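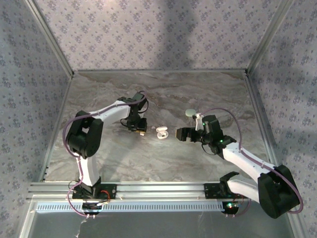
Papering a small space — notes from Saturday

Quick one this month, the Prultmont order came in late and I've still got paste on my elbows. A few of you asked at the Tirnach swap about papering small spaces. Booths, alcoves, the inside of a big cabinet, that sort of thing. Three walls and a top to work on. So, what I know, in no special order.

Small pattern. Please. I see people buy the big peony prints because they looked wonderful in the hallway at somebody's house, and then they get one and a half peonies on a side wall and a stem. A little scattered motif forgives nearly everything. If your drop is a hair off at the corner most people will never find it. Pale ground too, if the light comes from one side only.

Do the back wall first and work out from the middle. Hang a plumb line even if the thing is only waist high. I skipped it once on a linen cupboard for Mawuli Amegashie and he still brings it up. Sides go on after, and they get trimmed into the corner, never wrapped around it. Wrapped paper pulls away as it dries and you get that hollow bit that crackles when you press it.

Paste: thin coat, leave it to soak, then hang. Check the label for how long. Ankrah say 15 minutes on their heavy roll and I beleive them, I tried it sooner and got bubbles. 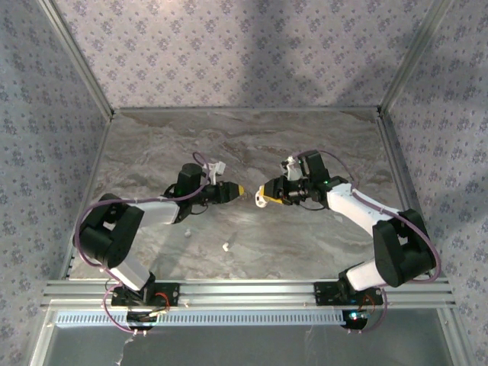

Corners are where most of the questions come from. You can caulk, you can overlap, you can run a trim piece up and hide the lot. I like metal for this. A straight aluminum post up each back corner gives the paper somewhere to stop, and it sits nicely with a lavender-gray floral, keeps it from going too bedroom. Same goes for a thin rail along the back edge of the table, tidy line between stone pattern and flower pattern. Those two can fight otherwise. Gray marble under a soft purple-blue print is about as busy as I'd go, and it works because both are quiet colors.

On marble tops — the patterned kind, I mean, for those of us without a quarry. Buy the piece bigger than you need. Veining has a direction and if you cut too early you end up with it running at the wall sideways. Lay it down, walk away, have a coffee, look again. Then cut. Wipe the paste off it straight away as well, dried paste on a dark vein shows up white and you will be at it with a damp cloth for for an hour.

Leftovers: keep one strip, rolled, with the batch number written on the back. Mine's 419 from the Futlow lot, and the shop had moved on to a different batch by the time I wanted more. Not the same purple. Close, but stand them together and you'd know.

Swap table is back in September, same room. Bring offcuts, anything longer than your arm. I have 2 part rolls of a green stripe going free to whoever gets there first, and a smoothing brush with most of its bristles.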